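4.2 Open shelving and where things end up

Storage in the two sites was mostly open. At Wemness every unit had open compartments and no doors, at Bandara about half did. We went in expecting the doors to matter most. Compartment width mattered more, at least for how long a resident spent putting one item away.

Procedure was the same at both sites. Residents got a mixed set of household items in the morning and were asked to put them where they would normally go. No time limit. In total 240 placements were logged at Wemness and 300 at Bandara, over most of March. Items put down and then moved again within the same session were logged once, by final position. Items left on the floor or on a table were coded "unplaced" and are treated in Section 4.4.

Wide compartments were filled last. This was not expected. Residents went first to the narrow columns, where a shelf takes two or three things side by side and is then full, and left the big central spaces for later – in several sessions untouched to the end. Figure 3 has the type of unit we mean, a large central compartment with a narrower column of shelved compartments to its right. 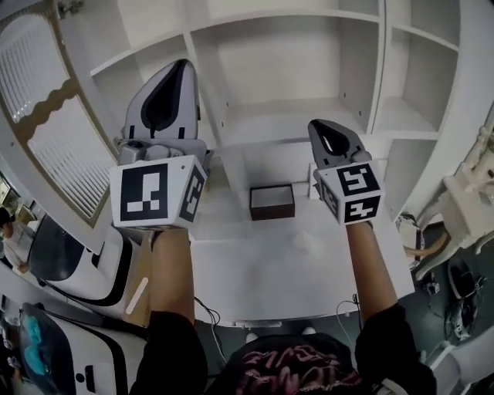 Figure 3. White open shelving unit, central compartment empty. Photo: Kitside field archive.

Asked afterward why the large spaces stayed empty, residents gave fairly similar answers. Things "look lost" in there. Things fall over. One said she was saving it for something big, but could not say what. We read this with caution, the interviews were short and the question came at the end of a long session.

Height is harder to separate out. Upper compartments were used less overall, which agrees with the earlier Divport survey (2,000 households, self-report), but in our data the effect nearly disappears once width is taken into account. Wide compartments tend to sit high in these units, so the two are tangled. A unit with the wide space at the bottom would help here and we did not have one.

Depth was not recorded at Wemness. At Bandara 50 placements were measured front to back and most items stood in the front third of the shelf, whatever the compartment width. Back rows formed only in the narrow columns, and only with items of the same kind, cups behind cups, jars behind jars. Mixed rows were rare and usualy broken up again by the next session.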